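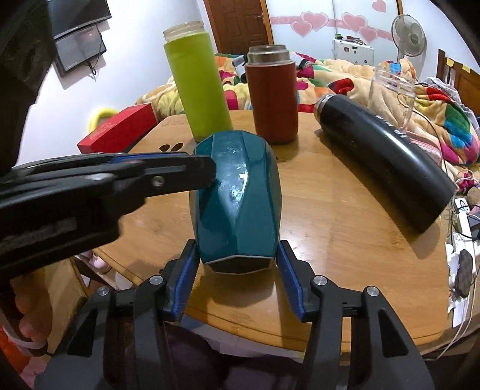
Rania Qaisi
Room check, first floor back bedroom, Travarton
16 May 2021

Checked against the house list for furnished rooms. Each item is marked OK, ACTION or NOTE, with my comment after it. Where an item has been left blank on the old sheet I have filled it in again from scratch, as the last one was done in August and the furniture has been moved round since.

1. Table: stability

OK. Round wooden table. Leaned on it at four points and it does not tip or rock. Fixings under the top are tight. One foot has lost its felt pad, which marks the floor but does not make the table unsafe. Pads are in the kitchen drawer.

2. Table: surface

NOTE. There is a small dark paw print on the wood at the back left, and some faint printing near the far edge. Neither is damage. I ran a hand round the whole rim for splinters and found none. Please don't sand the top to get the print off.

3. Table: items near the edge

ACTION. The red box at the back left was partly over the edge. It should sit fully on the table or go on the shelf. I have written this up on two earlier sheets with different items. The gap between the table and the bed is the way through to the window and people brush past it, so anything sticking out gets knocked.

4. Table: items lying down

ACTION. The teal vase and the black insulated bottle were both on their sides. Round things on a flat top with no lip will roll if the table is bumped. The black bottle is the heavier worry if it is full. Stand both up or put them away at night.

5. Ceramics and glass

NOTE. Teal vase, faceted. White scuffs on the glaze. I turned it round under the lamp and ran a cloth over the rim and the base — no chips that would catch a finger and no crack that I could find. Fine to keep. It is not to be used as a doorstop, which has been tried in this house. If it does get a chip, wrap it and put it in the outside bin, not the kitchen one.

6. Drinks bottles

ACTION. Too many on one small table. There is the black one, a rust-red insulated bottle with a metal neck, a lime-green tumbler and an empty clear plastic bottle. The clear bottle has no lid on. Find the lid or take it downstairs. Insulated bottles are to be opened, rinsed and left to dry with the tops off at least once a week. I do not accept "it only had water in it" as a reason for skipping this. The clear plastic one can go in the recycling.

7. Liquids and electrics

ACTION. The nearest double socket is on the wall behind the headboard and the extension lead from it was lying on the floor, inside the area a spill from the table would reach. Moved it to the far side of the bed and clipped it up. Leave it there. The lead is a Hoten four-way, no scorching, plug tight, flex not nicked. Label on the plug reads 422, which matches the register.

8. White cord

NOTE. A white cord was in use by the table. No exposed core, no tape repairs. Don't leave it across the walkway, and don't shut it in the door. If it is not needed in this room it goes back in the box on the landing.

9. Bed: frame and slats

OK. Lifted the mattress at both ends. Slats all seated, centre leg touching the floor. One slat is a replacement, slightly narrower than the others, and it is holding.

10. Bed: coverings

OK with a comment. The patchwork blanket is big and it spreads a long way. Keep the hem off the floor on the window side, where the heater is. Clearance from the heater was 19 cm when I arrived and I want it well over that. The blanket has no fire label, being home-made, so I treat it as not resistant and keep it away from heat. A few stitches have gone between patches near one corner. Big enough for a toe to catch, so worth a needle and thread.

11. Heater

OK. Symonenko panel heater, 1,000 watts, wall mounted. Thermostat clicks off. Vents vacuumed today. Nothing to be dried on it, including socks.

12. Window

ACTION. Restrictor works but the handle is stiff. Needs oil. It took me both hands, which is not good enough for a window that may have to be opened in a hurry. I have asked Cetbridge to look at it on their next visit as they fitted it.

13. Smoke alarm

OK. Landing alarm tested with the button, heard clearly in the room with the door shut. Battery is in date.

14. Door and way out

OK. Door opens fully. Nothing hung on the back of it except one dressing gown. Walkway from bed to door is clear. The mat has been taken up as asked last time — thank you.

15. Floor

NOTE. One board creaks and lifts slightly by the skirting. No nail showing. Watch it.

16. Lighting

OK. Ceiling light and bedside lamp both working. Lamp bulb is within the rating on the shade.

Summary of actions

Items 3, 4 and 6 are a five-minute job and should be done the same day. They all come down to the one table having more on it than it can safely hold. A small tray with a raised edge would sort most of it, and there is one doing nothing on top of the fridge. Item 7 has been done. Item 12 is waiting on Cetbridge.

Time taken for this room: around 40 minutes, including the socket test. I have not checked the loft hatch above the landing, as the ladder was out on loan. It will go on the next sheet along with the airing cupboard.

Signed: R. Qaisi
Copy to: kitchen noticeboard, house folder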